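Boletín municipal de Flunotville
5 de febrero de 2026

Barrio de Renda: nuevas normas de conservación y calendario de actuaciones

El Ayuntamiento de Flunotville ha aprobado de forma definitiva el plan de conservación del barrio de Renda, el más antiguo de los que se levantan en la margen norte del lago. El documento regula las obras en edificios existentes, la señalización de los antiguos caminos de carreteros y el acceso público a la ribera entre el embarcadero viejo y la calle Mahmoud. Entrará en vigor el primer día de junio y se aplicará a las 439 parcelas incluidas en el perímetro histórico.

La delimitación mantiene en lo esencial la propuesta que estuvo expuesta al público durante el otoño. Se han incorporado dos modificaciones a petición de los propietarios: el límite oriental se retira hasta el cauce del arroyo Zikell, y las viviendas de la calle de los Aserradores quedan sujetas únicamente a las normas sobre fachadas y cubiertas. Los planos corregidos sustituyen a los que se distribuyeron con el boletín anterior.

Obras en viviendas y locales

Las reparaciones interiores que no afecten a la estructura seguirán tramitándose mediante comunicación previa. Requerirán informe del Servicio de Patrimonio las obras que modifiquen el volumen del edificio, la inclinación de la cubierta, los huecos de fachada o los cerramientos de parcela visibles desde la vía pública. El informe se emitirá en un plazo de hasta 7 semanas desde la presentación de la documentación completa.

Las cabañas de troncos anteriores a la apertura de la carretera del lago reciben un tratamiento específico. En ellas deberá conservarse el ensamble original de las esquinas, y la sustitución de piezas deterioradas se hará con madera de la misma especie y sección. Los propietarios que hayan pintado o revestido los troncos con anterioridad no están obligados a retirar el acabado, salvo que soliciten licencia para una reforma integral de la fachada.

La altura máxima de los edificios de nueva planta se fija en dos alturas más bajo cubierta. Esta limitación fue la cuestión más debatida en las sesiones informativas. Varios vecinos pedían que se admitiera una planta adicional en las parcelas con frente a la carretera, donde se concentran los establecimientos hoteleros; el pleno ha mantenido el criterio inicial por la cercanía de esas parcelas al antiguo prado comunal.
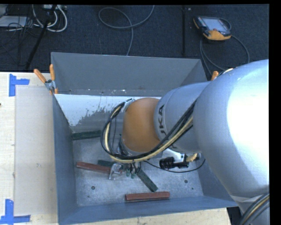
Caminos históricos

El plan reconoce tres trazados de tierra que conservan su recorrido anterior a la urbanización del barrio. El primero une el embarcadero viejo con el emplazamiento de la casa de postas; el segundo bordea el prado comunal, y el tercero asciende por la orilla del Zikell hasta la cota del depósito de aguas. Ninguno de ellos podrá asfaltarse ni ampliarse para el paso de vehículos - quedan exceptuados los accesos a fincas ya existentes, que conservarán su anchura actual.

La redacción del inventario de caminos ha correspondido a la historiadora Priya Nguyen-Tran, a partir de los libros de peaje y de los planos de parcelación depositados en el archivo comarcal. En su memoria se advierte que el último tramo del sendero del prado no puede documentarse con seguridad, de modo que figurará en los planos con línea discontinua y la denominación de trazado probable.

La señalización se instalará por fases. En la primera se colocarán los postes de inicio y final de cada camino, con indicación de la distancia y del desnivel. Los paneles explicativos quedan para una fase posterior, una vez revisados los textos. Se ruega a los vecinos que conserven fotografías antiguas, escrituras o correspondencia relativas al barrio que se pongan en contacto con el archivo, donde se realizará una copia y se devolverán los originales.

Acceso a la ribera

El paso peatonal por la orilla permanecerá abierto durante todo el año, con la excepción del tramo contiguo al humedal, que se cerrará en época de cría. Queda prohibido varar embarcaciones fuera de los espacios habilitados junto al embarcadero. Las autorizaciones de amarre concedidas conservan su validez hasta la fecha que figura en cada una de ellas.

Consultas

El texto íntegro, los planos y los modelos de solicitud pueden consultarse en el registro del Ayuntamiento, en horario de mañana, y en la biblioteca del barrio. El Servicio de Patrimonio atenderá con cita previa las dudas relativas a parcelas concretas; conviene aportar la referencia catastral y, si se dispone de ella, la última licencia concedida.

Los expedientes iniciados antes de la entrada en vigor se resolverán conforme a la normativa anterior, salvo que el interesado solicite por escrito la aplicación del nuevo plan.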